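Open day at the Pridatden building, room 403

Quick one before I lose my notes. Went to the Cellis open day with my sister-in-law's parking pass, which got me into the wrong lot, so I missed the intro talk. Fine. I'd heard the January version anyway and it was mostly slides.

Room 403 was the good one. Set up like a bedroom — striped cover, cushion, light switch on the wall, the lot. The job was snacks. Pick up a packet with the gripper, deal with the purple cloth, next packet. You hold the thing in your hand and squeeze, which I did not expect to be so hard on the wrist. 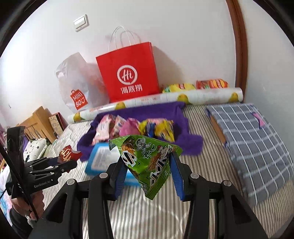 Got 2 turns because the line was short. First turn terrible. Chip bags slide, small packets are worse, and you keep wanting to just use your fingers. Second turn better, I slowed down and went for the corners. The woman next to me was way faster and didnt look at her hands at all.

Asked whether Sabatier (the arm down the hall) learns from these runs. Answer was yes, some of them, later. Sabatier itself was off til 3, and I had to leave. Annoying.
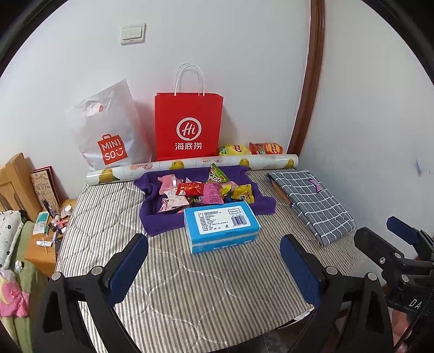

Page last changed: Saturday, June 8, 2024

Boxes are easier than bags, for me anyway. Flat sides, you know where you are. Would like to try it with laundry.

Coffee was bad, the stairs are long — take the elevator on the Corilwood side. They're doing another one, 7 stations insted of 3. Will go. Earlier this time.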